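Okville Print and Packaging Students' Liaison Group
Minutes of the September meeting
Held in the upstairs room at Cerden Print, Okville, 4:00 p.m.

Present: Blažena Zeman (chair), Kyung-tae Shim, Otakar Slanina, Demyd Stetsiuk (minutes)
Apologies: Isamu Nishimura, who sent written comments on item 3

1. Minutes of the last meeting

Approved with one correction. Under item 5, "saddle stitched" should read "perfect bound." Demyd will fix the copy on the website.

Matters arising: Otakar has returned the Pantone books borrowed from the college. The uncoated one has a torn page in the greens and Cerden has offered to pay for a new book. Blažena to write to the college and find out which edition they want.

2. Label assignment for the fall term

Kyung-tae presented the draft assignment. Students will design a wraparound or front label for a food product of their choice, in no more than 3 colors plus white, and hand over a print-ready file with a separate die line. The labels will be run on the flexo press at Cerden on white film and on clear film.

There was a long discussion on shape. Otakar would like everyone to keep to a rectangle with rounded corners, as there is a die for that already on the shelf. Kyung-tae said students learn more from drawing their own die line, and that a shaped label is what most of them want to do. Blažena pointed out that the digital cutter can handle odd shapes for short runs without a die being made. 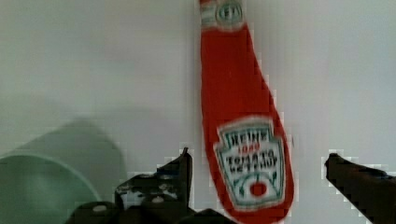 Keystone-shaped label with a green border, on a ketchup bottle.

Agreed: rectangle for the flexo run, free choice of shape for the short run on the digital cutter. Each student may enter one or both. Kyung-tae to rewrite page 2 of the assignment and send it around before classes begin.

Otakar asked that the assignment state the minimum line weight and the smallest type size for reversed text. Last year several files had hairline borders that filled in or dropped out on press. He will supply the figures from the press room and a sample of a border that failed.

Bleed: there was confusion last year between bleed on the label and the gap between labels on the web. Otakar will draw a diagram.

3. Paper and film stock

Isamu's comments were read out. The Clikumov mill has discontinued the 70 lb. uncoated text used for the student booklets. The nearest match is slightly brighter and has less tooth. He has 25 sheets of it for testing and can leave them at the front desk at Cerden.

Blažena said the brighter sheet will shift the look of the cover, which was designed on the old cream shade. Demyd asked if the remaining old stock could be kept for covers and the new sheet used inside. Otakar checked the shelf during the meeting and said there is enough for covers only if the print run stays the same as last year.

Agreed: test sheets first, decision at the next meeting. No order to be placed until then.

On film, Isamu recommends staying with the present supplier. The price of clear has gone up and the price of white has not. Kyung-tae will tell students that clear needs a white underprint behind any color that is meant to look solid, and that the white counts as a separate plate in their file.
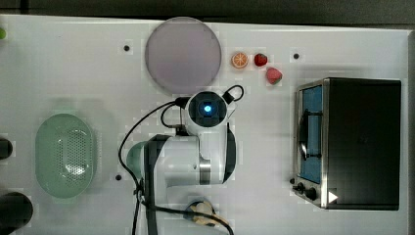
4. Shop visit

The visit for new students will be split in two groups of 20. One group begins in prepress while the other begins on the press floor, and they change over after the break. Closed-toe shoes are required on the press floor. Long hair must be tied back and lanyards taken off at the door.

Demyd reported that the college van is not available in the morning. Kyung-tae to see if the afternoon one can be moved forward, otherwise students will come on the Ursu Street bus and walk from the post office.

Otakar will demonstrate plate mounting and registration on the flexo press. Blažena will take the prepress half and would like two or three bad files to show, with names removed. Members are to send her any they have kept.

Blažena asked whether the bindery could be included. Otakar said the folder is being serviced and the guards are off, so the bindery is out of bounds for this visit.

5. Display case

The display case in the Cerden lobby still holds last spring's folding cartons. Several have faded on the side facing the window. Agreed to clear it and put in the new labels when they are printed. Demyd will ask students to collect their cartons. Anything left at the end of the month goes in the recycling.

Kyung-tae wants the labels shown on real containers, as flat sheets under glass do not show how a design meets itself at the back. Students to bring their own, empty and clean. 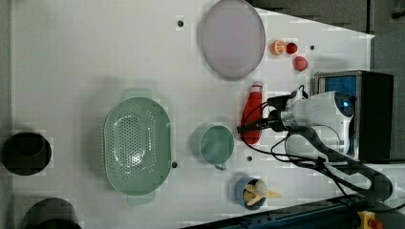
Mint-green colander and pale green mug on a white tabletop.

6. Any other business

Otakar reminded members that proofs signed by students must also be signed by a tutor. Two came through last term with no second signature and one of them had a spelling error in the ingredients panel.

Blažena has a box of swatch cards and old type specimens to give away. See her after the meeting.

The front door code has changed. Ask at the desk.

7. Next meeting

Same room, 4:00 p.m., date to be set by email once Isamu is back. Stock samples to be on the table.

Meeting closed at 5:25 p.m.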